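**Subject: Re: [grurketano-kitchen] What do you keep your veg in?**

Hello all,

Dima, thank you for starting this up again. I've been wanting an excuse to go on about baskets and you have handed me one!

> On the list, Dima Khasawneh wrote:
>
> We're down to one working shelf in the fridge in Abu Hammour and I'm tired of finding a soft courgette under the salad. I'd like to have the day's vegetables out where I can see them. A bowl looks nice but everything at the bottom sweats. Does anyone use a proper basket in the kitchen, every day, and does it hold up? And how do you clean the thing?

Yes, every day, and mine has held up very well. It's an oval wicker one with a handle at each end, which I bought in November from Piva, the little shop behind the bus station in Borulum (they have far more in the back than they put in the window, so do ask). It's 285 mm across the widest part of the floor and weighs 538 grams empty. I weighed it, of course I weighed it, I had just got the new scales.

What I like best is that I can stand it up against the chopping board and work straight out of it. Whatever I'm cutting first goes on the wood and the rest waits in the basket. Peppers are lovely for this because they're so light and they sit up by themselves, though they do roll on a board if you pick a lumpy one.

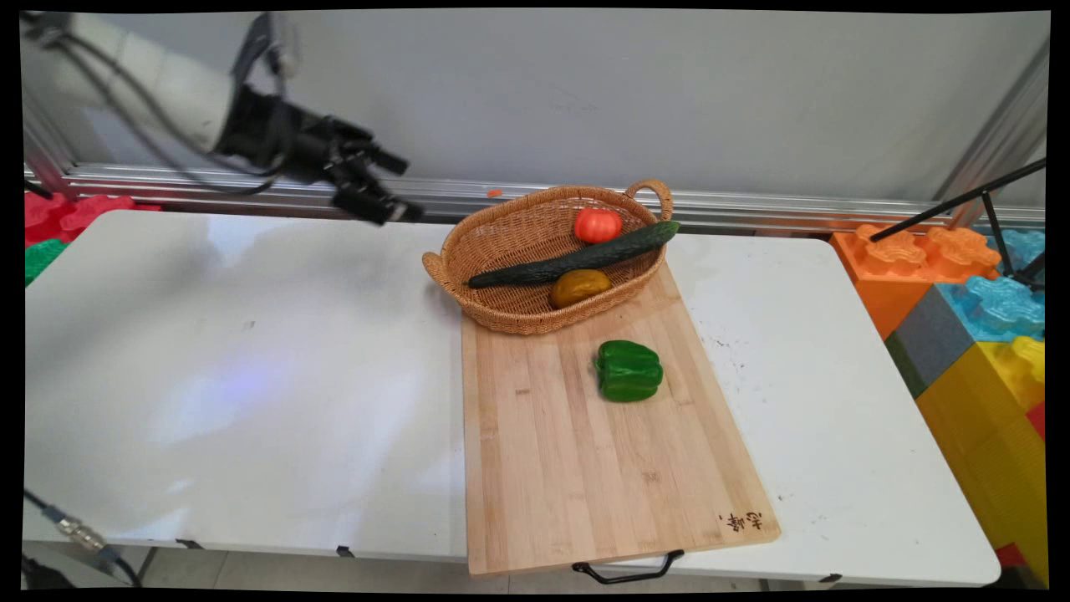 The other thing is the air. Dima's sweating bowl is exactly the trouble I used to have, and a woven floor with small gaps in it has put a stop to that in my kitchen. I don't line mine. I tried a tea towel for a while and it just held the damp in, so out it went, and now I only use the towel if I've got something muddy.

For cleaning, I turn it upside down over the sink and knock the bits out, then go round the inside with a dry pastry brush. Every few weeks it gets a wipe with a cloth wrung out in warm water and a drop of vinegar, and then it dries outside in the shade. Please don't soak it! I did that with my first one and the rim came away.

How I load it, for anyone who wants to try:

- heavy things on the floor, spread out
- peppers upright, with a bit of room round them
- cucumber last, leaning on the rim or laid across from one side to the other
- herbs somewhere else altogether (a jar of water)

A long cucumber will always stick out of an oval basket and I've stopped minding. It looks cheerful, and it's the first thing I reach for anyway. Mixed colours help too. With orange, yellow and green all in together I find I plan supper while I'm putting the kettle on.

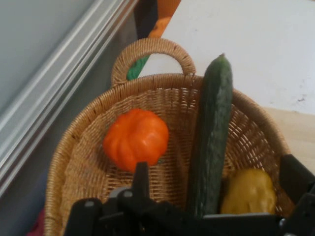
Dima has since asked me off-list whether the arched handles get in the way, and wonders if a plain round tray would be easier to reach into. I did worry about that in the shop. In use I find I reach in from the long side and hardly touch the handles until I want to carry it to the table, and then I'm very glad of them.

One question back to everybody: does anyone keep onions in wicker for more than a week or two? Mine shed their skins through the weave and I'm forever sweeping. I'd love to hear what you've put underneath.

All the best,
Lautaro Paredes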